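Sorting and packing assistant, part-time
Umen, Mesville

Umen collects unwanted household textiles and small toys, sorts them, and sends them out again to schools, nurseries and charity shops. We are looking for one sorting and packing assistant to join the Mesville site. The post is for 16 hours a week, worked over four mornings, and runs to the end of August in the first instance.

What the work is

Donations come in mixed bags. You will empty each bag on to a desk, separate the contents and decide where each thing goes. Socks are paired where a pair can be found. Single socks go in the odds bin and are checked against it at the end of each shift. Other small fabric items are opened out, looked over for holes and stains, folded and put in the right tray. Soft toys and play food are kept apart from clothing from the start, as they go to a different room for cleaning.

Lettering and printed patterns matter more than people expect. Anything with a company name on it is accepted, but it goes in the tray marked N, not with the plain stock. Sock cuffs are the usual place to find a name, so turn them to face you before you decide. Patterned fabric is sorted by main colour. If you cannot tell what the main colour is, put it with the mixed pastels.
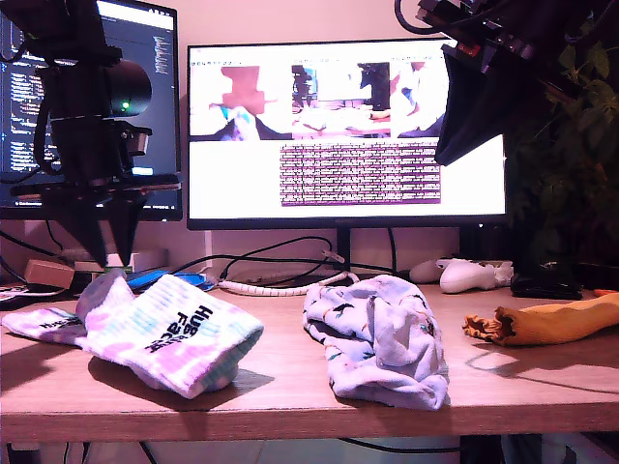

Wing-sze Chang would add that the folding is the slow part, and that new starters should not worry about speed in the first fortnight. Bunched-up items always look smaller than they are, she says, and it is better to shake everything out before choosing a tray than to have to move it later.

A full outgoing box holds about 100 small items. You will label it, tape it and enter it on the sheet. Boxes for the Raju nursery scheme have a green label and must not contain anything with loose buttons or beads.

What we need from you

You should be able to stand or sit at a desk for up to two hours between breaks, and lift a packed box to waist height. Good colour vision is useful but we can arrange the work differently if you do not have it. No experience is needed. You will need to write clearly enough for someone else to read your labels.

Please tell us if you have a dust allergy. Masks and gloves are supplied.

Pay and hours

The rate is the site rate, paid monthly. Shifts are 8.30 to 12.30 with a paid break of 15 minutes. There is a kettle, a fridge and a bike rack. The Kimumow bus stops outside the gate but the first one does not get in until 8.20.

How to apply

Write a short letter saying which mornings you can work and when you could start. A CV is welcome but not required. Hand it in at the front office, Room 103, or post it to the same room. Applications close on 27 Feb 2019. Those invited in will be asked to sort one bag with us, which takes half an hour, and travel costs for the visit will be repaid on the day if you bring your ticket.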